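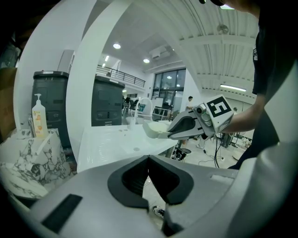
*Fig. 1. Two hand-held grippers at the sink counter, one closed on the bowl. Note the marker block on top of the far gripper.*

# Unit 3: Lost tracking and the false "closed" state

Handout for the lab section. Read it before you take a gripper off the rack. The case is from our own work at Flarkstead last August, and the numbers come from the log that Ferenc Antal kept during the runs.

## Background

The task was bowl handling at a sink: pick up, carry, set down on the counter, release. Operators worked with hand-held grippers. The position of each gripper was estimated from its marker block, and the jaw opening was read from an encoder in the housing. Both streams went to a logging program called Plusano, which also decided whether a run was good or bad.

We collected 1804 runs. Plusano passed nearly 1000 of them. When the passed runs were replayed on the arm (the one we call Pan), the arm dropped the bowl or set it down short of the counter far more often than it should have. We stopped replay after the thirteenth drop.

## What went wrong

There were two faults, and they hid each other.

**Fault A: stale pose.** When a forearm or the other gripper came between the marker and the tracking camera, the tracker kept sending the last good position. It did not send a "lost" flag. In the log the gripper looked as if it was holding still, and then it jumped. Plusano smoothed the jump into a short, fast move.

**Fault B: false closed state.** The software called the jaws "closed on object" when the encoder stopped changing. It did not check the width at which they stopped. Jaws that stalled on a dragging cable gave the same signal as jaws on the rim of a bowl.

A run with both faults could pass every check. The stale pose made the grip look steady, and the steady grip made the stale pose look normal.

## Why it was found late

- The pass/fail check used the log only. The video was stored but not compared with it.
- The first review looked at failed runs. The bad data was in the passed ones.
- The arm was blamed first. We lost 3 days recalibrating Pan before anyone opened the raw pose file.

## Changes made

1. The tracker now sends a lost flag after three missed detections. Plusano cuts the run at that point and does no smoothing across the gap.
2. "Closed on object" needs a stalled encoder **and** a width inside the range set for that object. The range is entered in the Plilumport task sheet before the session.
3. Cables are clipped back to the forearm strap – check the clip again after each change of operator.
4. A sample of passed runs is watched on video before any replay.

## Safety note

A smoothed jump in the log becomes a real fast move on the arm. Stay outside the marked zone during first replay of any new data, run at reduced speed, and keep one person at the stop button with no other job. Broken ceramic in a basin is picked up with tongs, and the arm stays powered off until the basin is clear.

## For next session

Bring written notes on the following:

- In Fig. 1, which direction of arm movement would be most likely to block a camera's view of the marker block? State where you assume the camera to be.
- Fault B could also be caught with a force sensor. List what would have to change in the gripper and in the log format.
- Find one more signal in the log that would have shown Fault A – the file header lists all the channels.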